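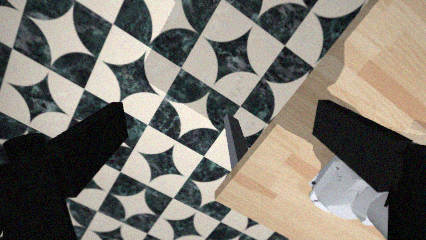 *Vue simulée, côté pince : carrelage à gauche, plateau en bois à droite.*

**De :** Leena Huttunen
**À :** liste achats-robotique
**Objet :** Re: Devis Trilau, cellule à deux bras
**Date :** 30 juillet 2021

Bonjour à tous,

Je réponds à Obinna dans le texte, en coupant un peu.

> Le devis Trilau tient la route. Avec la simulation fournie par Pidex, on sait déjà que les deux bras passent sur la table, et je propose de signer avant la fin de la remise. Le second bras ne coûte presque rien en plus si on le prend tout de suite.
> -- Obinna Jibrin

« On sait déjà » me paraît très optimiste. On sait que deux modèles 3D tiennent sur une table en 3D. Je n'ai vu nulle part le poids que supporte le plateau, ni la façon dont on y fixe les embases. Gunhild avait posé la question en février et le vendeur lui a renvoyé la même brochure.

Quant au « presque rien », j'ai relu l'annexe. Il y a 4000 euros de mise en service, facturés par bras, et un abonnement logiciel à 249 euros par mois qui n'apparaît pas dans le total de la première page. La garantie du second bras court à partir de la livraison, même s'il reste dans son carton pendant que nous cherchons quoi en faire.

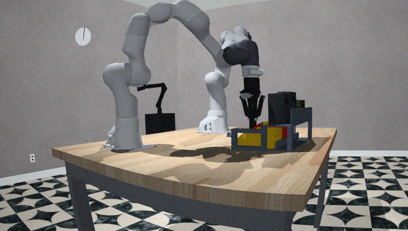 Un seul bras pour aller dans le bac, à mon avis, c'est défendable. Pour deux, il faudrait me montrer une tâche où ils travaillent ensemble sans que l'un attende que l'autre dégage le passage. Le temps de cycle de Pidex est calculé avec un seul bras en mouvement, Signe l'a vérifié dans leur tableur.

Je me méfie aussi de la pince. Les contenus rigides, bien droits dans leur bac, je veux bien. Mais nos sachets souples représentent 47 % des références, et le devis n'en dit pas un mot. À Lund, ils ont fini par racheter des doigts chez Wavix, avec quelque 15 semaines de délai.

Ce que je demande avant toute signature :

- un essai réel, sur nos articles, sachets compris ;
- un prix pour un bras seul, avec option écrite sur le second ;
- l'abonnement ramené dans le total, sur toute la durée d'amortissement ;
- la charge admissible de la table, par écrit.

Fidel, peux-tu me dire si la ligne « équipement » peut glisser sur l'exercice suivant ? Si oui, la remise de Trilau ne me presse pas beaucoup -- ils en avaient déjà une au printemps, du même montant.

Obinna, je ne bloque pas par principe. Envoie-moi le contact technique chez Pidex et je leur écris moi-même.

Leena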